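Mayuree Sriwong
3/16/23

A thread about small words. I have lived in English for 10 years now and I can explain a pension letter to my aunt on the phone, but last week I stood in a shop and could not say "washer". I mean the little ring that goes inside a tap.

I said "the flat circle for stopping water". The man in the shop was very kind. He brought me a bath plug.

When you learn a language at school you get the big things first. House, kitchen, window, chair. Then you jump to the abstract things, because the examination wants you to discuss the environment. Between "chair" and "the environment" there is a very large hole, and all the household words are lying in it.

Latch. Hinge. Ledge. Grout. Skirting board. Spout. Lid (I had this one). Rim. Hem. I learned every word in this list after the age of 30.

My first one was "draught". I saw it on the notice in my first rented room, "please use the draught excluder", and I read it as "drought". For one whole winter I believed that the long sausage made of cloth was something to do with saving water.

Then I found out how it is pronounced and I had to sit down. Draught, daughter, laughter. I have no further comment on this.

In Thai many of these things are made from words you know already. Ice is hard water. Tears are eye water. A river is mother water. If you don't know the word you can make a good guess, and people will at least look in the correct direction.

English gives you no such help. Nothing in the sound of "grout" tells you to look between the tiles. You know it or you don't.

So I started a notebook. It is a Basix one with a green cover, not expensive, and the paper lets the ink through, so I only write on the right side of each page. The rule is that I must meet the thing first and the word second. I am not allowed to take words from a dictionary page.

Each entry has the word, the place where I met the thing, and what I called it before. The last part is the best part for reading again later.

Some entries:
Colander. My kitchen. Before: "the bowl with holes".
Kerb. Outside the post office. Before: "the edge of the walking".
Cuff. On my work shirt. Before: "the wrist of the sleeve".
Lint. Tumble dryer. Before: "clothes dust".

I still think clothes dust is better.

Ewan Skinner, my colleague at Brodent, is my main source. He is from Fife and he knows the word for everything, but sometimes it is only the word in Fife. I used one of his words for "drain" with a plumber in Leicester and we both had a difficult morning.

Since then I ask him two questions. What is it called? And who calls it that?
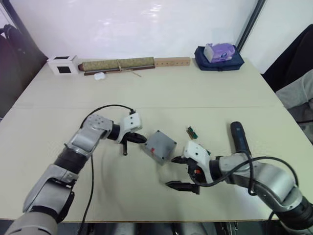 The family of words which gives me the most trouble is the one for places where two things touch. English has too many of them: join, joint, seam, crack, gap, slot, groove, crease. For years I used "line" for all of them and I was understood, more or less. Then you look at a plain beige table like this one, with that faint straight line going across it where the two panels meet, and you want to be exact. I wrote "crack" first. But a crack is damage, and nothing is damaged there.

Ewan said "join". I looked in three places and decided on "seam". I knew seam only from clothes, and in Thai too we have a word for the seam in clothes, so my head kept wanting a needle and thread. But English lets the word travel. Coal can be in a seam. A cricket ball has one. People say that their bag is bursting at them.

For my notebook I made this small guide. Please correct me if you are a carpenter.

Seam: two flat edges meet and the line stays.
Joint: two parts are fixed, usually strong, sometimes they can move.
Gap: there is air.
Crack: something went wrong.
Groove: somebody cut it on purpose, and it has a bottom.
Crease: paper, trousers, faces.

"Join" as a noun I am leaving out until I feel ready. Ewan says "you can't see the join" and he says it about haircuts as well.

A reply asked me if this matters, because everybody understands "the line on the table". It is a fair question. In daily life it matters very little. I can point with my finger and the other person will say the word for me, and this is how I got half of the notebook.

It matters on the telephone. On the telephone you have no finger.

I once had to report a leak to the letting agency, Shenoy. The lady asked, is it coming from the pipe, the joint, the valve or the seal? I knew one of these four, and one was for me an animal with whiskers. I said "the pipe" because I wanted the conversation to finish. It was the seal.

It matters also for something which is harder to explain. When I go home to visit, I am a person who knows what things are called. My mother says, pass me the such-and-such, and I pass it. I don't notice that I know. In English, in my own kitchen, for a long time there were objects I used every single day and I had no name for them. I felt a bit like a guest among my own spoons.

Now I know "ladle". I know "whisk" and "spatula" and "sieve". I know that the thing under the hot pan is a trivet, although I have met English people who did not know this, and I will admit that I enjoyed it very much.

Somebody asks how to remember them. My method is not scientific. I say the word aloud each time I touch the thing, for one week. "Latch," I say to the gate. "Hinge." My neighbour is used to it now. I think at the beginning she believed I was greeting a cat.

Paper labels did not work for me. After two days I stopped seeing them, and one fell in the soup.

Reading helps less than people think. Novels are full of eyes and doors and weather, and not many people in novels change a washer. Instruction leaflets are much better. The leaflet from my Erideck shelf gave me "bracket", "dowel", "flush with the wall" and "do not overtighten", all on one side of paper.

"Flush" deserves its own post. The toilet, the face, the cards, the rich person, and also two surfaces which are exactly level. I asked Ewan how one word can do all this. He said he had never thought about it and now he was annoyed.

Words I am still missing, if anybody can help me:
The hard little end of a shoelace (I was told "aglet", but does anyone say it?)
The part of the bread which is the first slice. I have received four different answers and an argument.
The soft noise of a fridge when it stops.

Update on the bread. Please, be nice to each other. I have written "heel", "crust", "end" and "knobby" in the notebook, with the names of the people who sent them. Knobby is from my neighbour.

The next page is for the garden. I have met the thing you push into the soil to make a hole for one seed, it was in her shed in October, and she told me the word and I forgot it on the way back to my own door. I will ask again on Saturday.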